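Sorting at the Sofa
How team kit gets from the change room to the wash without being ruined

By Milagros Nina

Most damage to printed sportswear happens before the washing machine is switched on. Garments sit balled up, numerals folded against themselves, and dye from a strong colour has hours to move into whatever pale fabric is pressed against it.

Venkatesh Thevar manages laundry for Herusier, a club that puts 288 garments through its machines in a typical month of the season. His procedure begins at the lounge, where kit is dropped on the nearest seat, and ends at the drum. It has two stages, and he regards the first as the more important.

Stage one is collection. Each garment is picked up singly, shaken once and checked for items left in pockets. Sleeves are pulled through. Anything with printed numerals is turned inside out, so that the print doesn't rub against zips or the drum wall. Reds are kept apart from whites from this point on.

Stage two is the basket. Thevar prefers a round one with a removable liner, which can go through the wash with the last load of the day. He fills it to the rim and no higher. Overfilled baskets shed socks and towels along the hallway, and compressed fabric dries slowly at the centre of the pile, where mildew starts.

A red garment on the grey sofa, and red and white pieces at the basket:
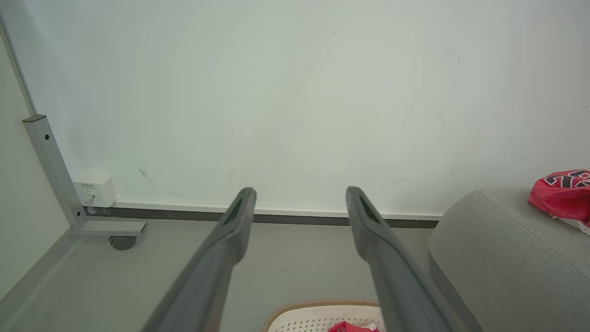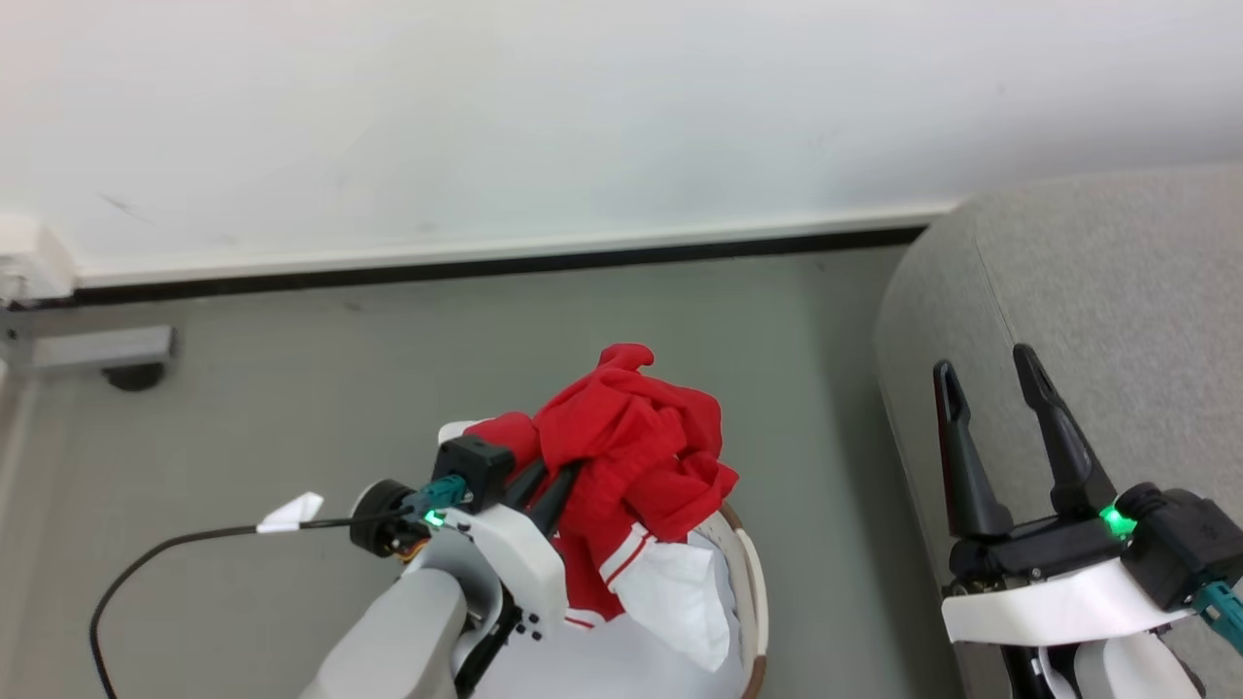
Red remains the difficult colour. Polyester holds its dye well in a cool wash, but cotton trim and older blends release some for the first several cycles. Thevar washes new red items alone, in cold water, and tests them by pressing a damp white cloth against an inside seam. If the cloth picks up colour, the item stays out of mixed loads.

Water temperature is set at cold for anything printed. Heat softens the adhesive layer beneath transferred numerals, and the edges lift. Spin speed is held at 400 revolutions per minute for the same items, which leaves them heavier at the end of the cycle but reduces creasing across the print. They are then hung by the hem, inside out, away from direct sun. Tumble drying is reserved for towels.

Fabric softener isn't used. It coats synthetic fibres and slows the movement of moisture through the cloth. Where odour persists, Thevar soaks the garment in cold water with a small measure of white vinegar, then rinses it before the normal wash.

Folding is done the following morning, numerals outward, with the shelf label facing the door.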